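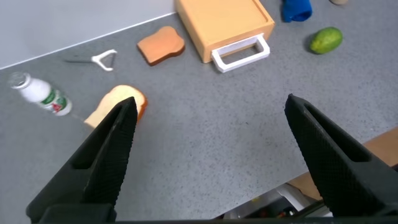 Vulteo 2 fingers, textured grip face, open over a kitchen counter.

Vulteo 2 Replacement Finger Set

Safety notice, Jul 14, 2022: Please read before ordering or fitting.

We have had reports of fingers working loose at the base during long pick-and-place runs. In the worst case, at the Gustby test kitchen, the left finger shifted while closing, the gripper missed its stop signal and it kept squeezing until the operator hit the emergency stop. No one was hurt. The cause was a batch of mounting screws shipped without thread lock.

Affected: sets sold by Fagerlund or direct from our Porndale shop with a batch code ending in 25.

What to do
Power off the arm and lock it out.
Remove both fingers and check the 3 screws on each.
If the threads are bare, do not refit them. Ask us for a free screw kit.
After refitting, run the closing test at low force before handling food, bottles or anything else.

Sets shipped from August on have the new screws. Check screw tightness every 1,000 cycles on all sets, old or new.

Fingers are sold in pairs. Color: black. Do not mix an old finger with a new one.

Questions about the notice: Silviu Crăciun, product support. Have your batch code ready.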